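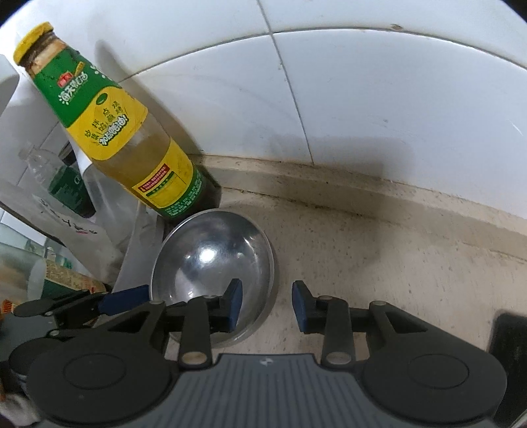
Glenys Pardoe
Second-year student, Luvum evening robotics class

March 29, 2022

I have been promising to write something about the class since February and every time I sat down to do it there was another bit of homework to finish first, so please forgive the long gap (and thank you to those of you who wrote to ask whether I had given up, I have not!). We are well into the project now, which we have named Flirkar after a long argument in the tea break, and I am enjoying it more than anything I have done in years.

For anyone new, Luvum is an evening class for grown-ups who like the idea of robots but never had the chance to study them. There are 11 of us this year. Last year we all built the same little wheeled thing that followed a line of black tape, and very pleased with it we were, but this time we have one big job between us, and that is to teach an arm to do small chores in a kitchen. Picking up a bowl, putting it down somewhere sensible, that sort of level. Nothing with knives, I'm glad to say.

The arm itself stays at the college. What goes out and about is the hand-held gripper, and you do the chore yourself with it while it records, and the arm is meant to learn from what you did. It has two fingers with blue padded tips, and big black discs on either side of the body that I am forever trying not to knock on things. The first evening I had it I held it far too tightly and my thumb ached all the next morning.

My part is bowls. I had thought bowls would be the easy one and I said so rather loudly when the jobs were handed out, and I have been paying for it ever since. A steel bowl is round and shiny, and wherever the lamp is you get a bright patch inside it and dark bent reflections of everything else, and our program gets in quite a muddle over where the bowl stops and the reflection starts. The cups people never have this trouble and they do like to mention it.

The other thing I have learnt is to go in slowly. You bring the fingers down with one on each side of the bowl, low, and you stop there with a gap still showing before you close them. I used to do the whole thing in one swoop, the way you would with your own hand, and those recordings were no use at all, as there was nothing in them to show the arm how to line itself up. So now I say "down, wait, close, lift" under my breath. My family find this very funny.

We also agreed early on that we would not tidy up before recording. It goes against everything I was brought up to do! But a bare worktop teaches the arm about bare worktops, and I don't know anyone who has one. So the tall sauce bottle with the yellow cap stays right behind the bowl, and the plastic bag and the jars stay packed in along the wall, and the fingers have to find their way in past the lot. The speckled worktop is a good test too, with so many little dark dots to confuse matters.

So far I have 79 bowl recordings that passed the check and a great many more that did not. Mostly I had gone too fast, and in a few I had forgotten to start recording, so I had stood there chanting at a bowl for no reason. We need to hand everything in before the spring show, where each group gets 15 minutes with the arm in front of the other classes. The group from Nirex will be there as well, and they did folding cloths last year and did it beautifully, so we are all a bit nervous.

I still want to try a matt bowl next to the steel one and see whether the muddle goes away. If you have a plain one you could lend me for a fortnight, please leave a comment. Any colour will do, and I will bring it back washed.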